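Interlocking Foam Floor Mats, Light Blue
Sold by Olulport, made by Mirnano

Item number 2430
Pack of 10 mats

These mats are for people who work, play or keep small things on the floor and do not like a hard surface under them. They are cut with teeth on the sides, so one mat joins to the next without glue or tape. The color is a light blue, and the top has a fine grid texture. Small objects are easy to see on it, and a cup or a drink can stands upright.

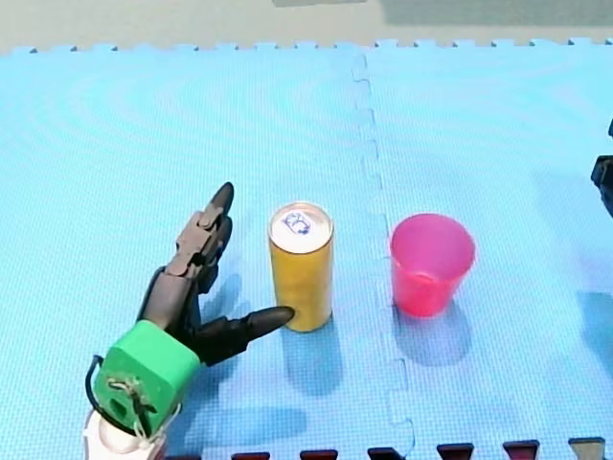
Size and material

Each mat is a square with a side of 63 cm. The foam is closed, so a spilled drink stays on top until you wipe it. One mat weighs 476 g and can be carried with one hand. Please measure your floor before ordering, and count also the space under furniture if you want to cover it.

Putting them down

Sweep the floor first. Sand under the foam makes marks in it after some weeks. Start from one corner of the room and press the teeth together with your palm, from the middle of the side to the ends. If a mat rises at the joint, open it and press again. New mats can be a little curved from the package. Leave them flat overnight in a warm room.

Cutting is possible with a sharp knife and a metal ruler. Cut from the back side, in two or three light passes.

Cleaning

Use a damp cloth and mild soap. Dirt can stay in the grid of the surface, and for this a soft brush is good. Do not use solvents. Do not put the mats in a washing machine. We recommend to lift them once in a month and let the floor below get dry.

What can stand on them

Cups, cans, toys and boxes are fine. A full can that falls over lands softer than on tile, but the foam does not protect it from every dent.
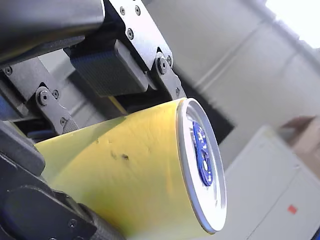
Heavy furniture with thin legs will leave a hollow, and it comes back slowly or not at all. For a table or a shelf, please put a flat piece of wood under each leg. Hot pans must not touch the foam.

Questions from customers

Tapio Peltonen asked if the mats fit with the older gray ones from Collgate. They do not, because the teeth have a different width.

Ezequiel Sepúlveda asked about single mats. We sell them from our store in Barrios only, and the color can differ a little between production lots. Online we send full packs.

Returns are accepted if the package is not opened.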